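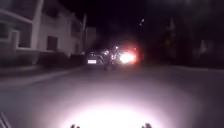
**FOR IMMEDIATE RELEASE**

August 10, 2026

# Curer opens second stage of residential street lighting and pavement survey

Curer, the road condition consultancy, has begun the second stage of its night survey of residential streets in the Taline district. The work records how evenly each street is lit after dark and the state of the asphalt under that light. Results will be used to set the order of lamp replacement and resurfacing over the next two budget periods.

The first stage, completed in February, covered 40 street segments near the district centre. The second stage extends the program to 300 segments, most of them two-way local streets with houses close to the sidewalk, parked cars along one or both sides and overhead utility poles. Segments are surveyed between the end of evening twilight and midnight.

**Scope of measurement**

Each segment is assessed under four headings:

- lamp type, mounting and colour of light
- dark intervals between lamps, including at hedges, walls and recessed entries
- glare from lamps mounted on poles or building facades
- pavement surface, graded on a five-point scale

Daytime inspection remains the basis for structural assessment of the road. Night inspection is added for surface texture, as light striking the pavement at a low angle picks out ravelling, patch edges and coarse aggregate that can look uniform at noon.

"A lamp inventory tells us what is installed and when it was last serviced," said Meron Alemneh, program manager at Curer. "It does not tell us what a pedestrian stepping out between two parked cars has to work with. The gaps have to be measured on the street, at the hour people use it."

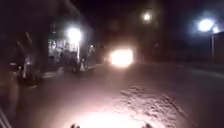
Mixed lighting is the most common condition logged to date. Older warm-coloured lamps and newer cool white units often stand on the same block, with private lamps on building facades adding to the total. The survey method treats public and private sources separately. A facade lamp can brighten the sidewalk in front of one property and still leave the far side of the road dark, and it may be switched off without notice.

Glare is graded from the position of a person travelling along the street at low speed. Vehicle headlights are excluded from the grade but noted in the log, and a reading is repeated where a passing vehicle affects it.

Rough or patched areas of pavement are marked at night and revisited in daylight before a grade is assigned. "Grit, moisture and worn asphalt can be hard to separate under street lamps," said Henok Zeleke, pavement engineer. "We do not grade on a single night pass. A dark patch is a location to go back to — the grade comes afterwards."

**Data handling**

Records are held in Fidura, the district's asset register, and linked to the existing pole and segment numbers. Licence plates, house numbers and lit windows are masked before any material is entered. Residents do not need to move vehicles, trim hedges or change their outdoor lighting for the survey.

**Schedule**

Field work proceeds from the western boundary of the district toward the Enache corridor. Segments closed for utility work will be deferred to the end of the program. A map showing completed segments is updated at the close of each survey block, and draft grades will be open for comment before the replacement list is final.

Notices have been delivered to 1,000 addresses in the first survey block. Residents who have reported a failed lamp should continue to use the district's regular fault line, as the survey crew does not carry out repairs.

**About Curer**

Curer provides pavement, drainage and street lighting assessment to municipal road authorities.

**Media contact:** Florence McKinnon, Communications, Curer

**Technical enquiries:** Robel Abdella, Survey Operations, Curer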